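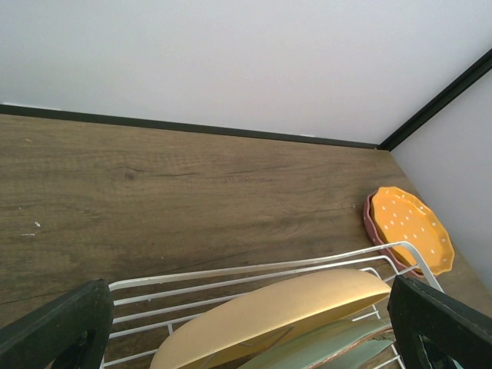
Plates in a white wire dish rack.

Clikport
9/17/22
Notice to holders of UTN, the token of the Utent network. The network will move to its new chain later this month. This thread sets out how Clikport will handle the move for customers who keep UTN with us. Please read all of it before sending any coins. 1/15

2/15
The old UTN token and the new UTN coin are separate assets. They share a ticker but use different address formats. A balance of one does not become a balance of the other until it has been swapped.

3/15
Customers who hold UTN in a Clikport account do not need to do anything. We will carry out the swap on their behalf at a rate of 1,000 old tokens to one new coin. There is no fee for this service.

4/15
Fractions will be credited to eight decimal places. Any remainder below that will be dropped. Your statement will show the old balance, the rate and the new balance on a single line.

5/15
Deposits and withdrawals of old UTN will close on Friday at noon, Eastern time. Deposits must have full confirmation before that hour. A transfer that is still pending at noon will not be counted in the swap.

6/15
Trading in the UTN/USD and UTN/BTC pairs will stop at the same time. All open orders in both pairs will be canceled, and the funds held against them will be returned to the available balance. Stop orders are included.

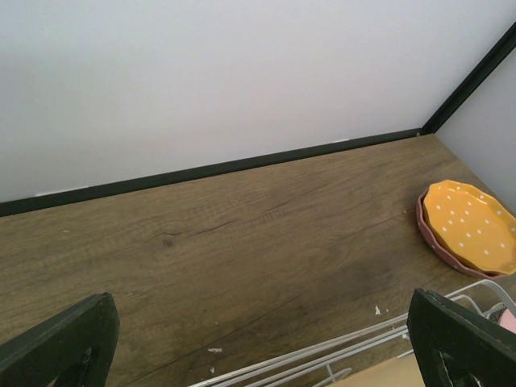
Will UTN that I keep in my own hardware wallet be swapped by Clikport?
Only coins held in a Clikport account at the cutoff are covered. Coins in your own wallet must be swapped through the Utent claim page, or deposited with us before Friday at noon.

7/15
Lengyel, the custody firm that stores customer coins for Clikport, will take the balance record at block close and send it to us for checking. Both firms must agree on the totals before any new coins are credited.

8/15
At last night's count, 2,174 accounts had an open margin position in UTN. Each of these customers has been sent a separate message. Margin positions must be closed by Thursday evening. Positions left open will be closed by us at the market price.

9/15
Customers who lend UTN through the Nurano program will have their loans called back on Wednesday. Interest will be paid up to that day. Lending of the new coin is not planned at this time.

10/15
We expect to credit new coins within two business days of the cutoff. Trading will open again once the new chain has run without a halt for 700 blocks and our own node has kept pace with it throughout.

11/15
Deposit addresses for old UTN will be retired for good. Please delete any saved copies. Coins sent to a retired address after the cutoff may be lost, and Clikport cannot promise to recover them.

12/15
Customers who trade by API should note that the asset code will change from UTN to UTNX for the first week only. The updated code list is on our developer page. Rate limits stay the same.

13/15
Clikport will not contact you by phone or private message about this swap. We will never ask for your password or your recovery phrase. Please report any account that claims otherwise.

14/15
Tax treatment of a token swap depends on where you live. Clikport does not give tax advice. A record of the swap can be downloaded from the Reports tab once your new coins have been credited.

15/15
Support has received over 700 requests on this subject since Thursday, and replies are taking longer than usual. Please check the UTN help page before opening a ticket. Changes to the schedule will be posted as replies to this thread.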